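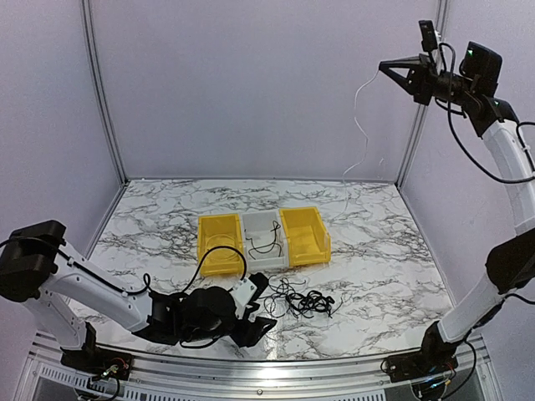 **Cerkesden, 2025-08-07.** The Plesmont workshop has put out the first full version of its good-practice rules for two-arm sorting cells, and they are a pleasure to read. The whole thing runs to 23 pages, in plain words, and anyone who has spent a morning picking knotted cable out of a gripper will find something in it to use the same day.

The guide is called Khúc, and it covers small benchtop cells where two arms share one work surface and handle soft, stringy things: cable, cord, thread, thin wire. Most shop rules were written with boxes and bottles in mind. A box stays where you put it. A cable slides, springs back, grabs its neighbors and goes along for the ride, and the new rules take that seriously from page one!

There are 36 rules in all. One of the best says that only one arm may pull on a tangled pile at a time. The other can hold, wait or carry a piece away, but it doesn't tug. Another asks for a clear lift before any sideways move, high enough for the longest piece in the batch to come free of the bins. Bins are to be set with their low sides toward the arms, and each kind of material gets its own bin for the whole run, even if that bin stays empty for an hour.

The section on the arms' own cables will probably start the most arguments. Khúc wants every loose loop on an arm checked by hand through the full range of motion before a run (wrist turned both ways, elbow up and elbow down), with the result written in the cell log. Some shops will grumble about the extra minutes. The drafters tried it both ways and kept it in.

"We wanted rules that a new person could follow on their second day," said Marlene Lopes, who led the writing. "If you have to call somebody over to explain a rule, we wrote it badly, so please tell us and we'll fix it."

The draft was tested over 400 sorting runs in Plesmont and at the Wakport training shop, where the crew marked up their copies so heavily that two sections were rewritten from scratch. Over 100 written comments came back, and the short answers to them are printed at the end of the guide. They're worth reading on their own, especially the long back-and-forth on whether string and wire should ever share a batch. (For now: no, unless the cell log says why.)

Khúc is free to copy and hang on the wall. Comments on this version are open through the end of September, and Wakport will host a hands-on day that same month for shops that want to try the rules on their own cable.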